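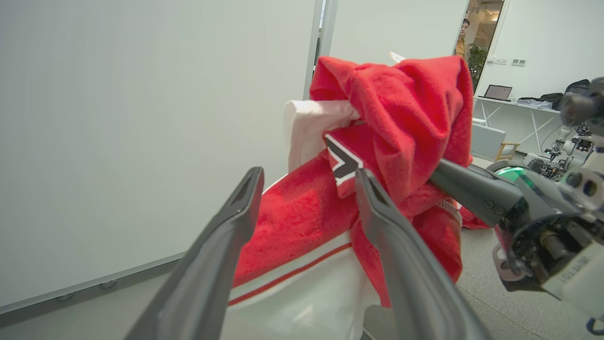

Red terry cloth and a white garment, with a black-and-white chevron trim.

The Premiere Rule Should Go

January 19, 2021

The Rumach Film Festival has published its rules for the April edition, and section four is unchanged. A feature in the main competition must be a national premiere. A feature in any other section must be a regional premiere, defined as no prior public screening inside a radius that the rules give in miles and then extend to "any online presentation accessible within the same area." That last clause was added for the previous edition. It was presented as a temporary measure and has now been carried over word for word.

I think the whole section should be deleted, and the online clause should be deleted first.

The premiere rule has a plain history. A festival that shows a film before anyone else can draw critics and buyers who would otherwise have no reason to travel. For a large market festival, the rule does this job. Buyers attend in numbers, reviews appear the next morning, and a sale may follow within the week. The producer gives up the right to play elsewhere first and gets access to a market in return. Both sides know the price.

Rumach has no market. Its audience lives in Rumach and the towns along the river, and it buys tickets by reading the catalog. I have never heard a member of that audience ask whether a film played at Pernex the month before. Pernex is three hours away by train, and the two audiences barely overlap. The regional radius covers both towns all the same, so any film that opens at Pernex in late winter is lost to Rumach in the spring.

Consider what this does to selection. Rumach received 1,469 submissions for its last full edition and showed 133 films. On paper that is a deep pool. In practice the pool is cut before a programmer watches a frame, as the entry form rejects any title with a disqualifying screening. The festival does not publish how many are removed at this stage. It should. A selection made from what is left after an automatic filter is a different thing from a selection made from everything submitted, and the catalog introduction describes it as the second.

The filter does not remove films at random. The titles that have already played somewhere are, on average, the ones another programmer liked. Documentaries are hit hardest. A documentary about a subject in our own region will often screen first for the people who appear in it, in a school gym or a union hall, with the doors open and a poster on the wall. Under section four, that evening is a public screening. The director who did the decent thing by the subjects of the film is ruled out, and the director who kept it from them is eligible.

The usual defense is that a premiere attracts press. I have looked at what the local and national papers ran on the last three editions. Most of the coverage dealt with the opening film, the retrospective and the restored silent program. None of these needed premiere status, and the retrospective could not have had it by definition. Reviews of competition titles were short and few. The word "premiere" appeared in them when the press kit had used it.

A second defense is that distributors want the status protected. This may hold for a small number of titles each year, and those can be handled by contract. A distributor who wants Rumach to hold the first screening can ask for it, and the festival can agree. Nothing in that arrangement requires a rule that binds every short and every self-funded feature on the list.

The online clause is worse than the rest because it cannot be applied with any consistency. Festivals that moved to streaming last year used different systems with different controls. Serrano, the platform Pernex chose, limits each title to a fixed number of views and blocks viewers by location. Others limited by location only, and some had no limit beyond a password. A film that was open to 367 ticket holders in another state for two days is treated by the Rumach form exactly like a film left open to the whole country for a month, provided that a single viewer inside the radius could in theory have bought a ticket. The filmmaker is asked to certify that this was impossible. Very few filmmakers have the access logs, and the platforms are slow to release them.

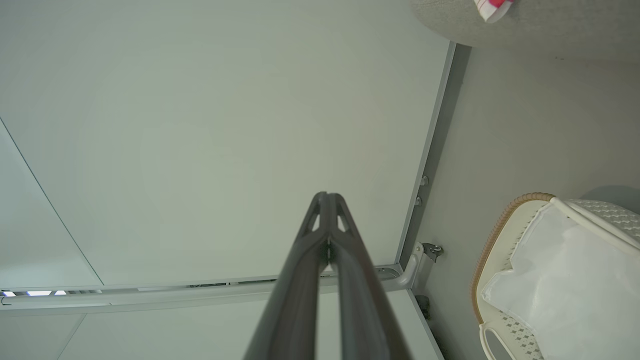

Dark gray fingers, closed, with a pale gray-white panel behind.

So the form is filled in on trust. Careful applicants declare a screening that had no effect on anybody and are excluded. Less careful ones tick the box. A rule that sorts people by how closely they read it is doing no useful work for a program.

There is also the matter of the year just past. A large group of films finished in late 2019 and early 2020 had their first screenings canceled, moved, shortened or put online with a few days' notice. Their makers took what was offered. Many of these films have still not been shown in a room with a projector and a paying audience. Counting their online dates against them now, when theaters may be able to open in part, punishes them twice for the same event. If Rumach keeps section four for all other titles, it should at least exempt this group by date of completion. I would regard that as a minimum and a poor one.

The Clavine festival dropped its premiere rule six years ago. It is smaller than Rumach, so the comparison has limits. Its program since then has included more second and third screenings, as expected, and its selectors have been free to travel, see a film with an audience, and invite it on that basis. They now list prior screenings under each title in the catalog — a line of small type that costs nothing and gives the reader more than a premiere label does. Clavine also stopped asking for exclusivity after the fact, which Rumach still does for thirty days under section five.

My proposal fits on a page. Delete section four. Keep a single competition slot, by contract, for a title whose distributor asks for first position. Print the screening history of every film. Publish the number of submissions removed for any formal reason, with the reason given. Section five can be taken up afterward, although I see no case for it once section four is gone.

Entries close at the end of the month. The rules allow amendment until then, under section eleven.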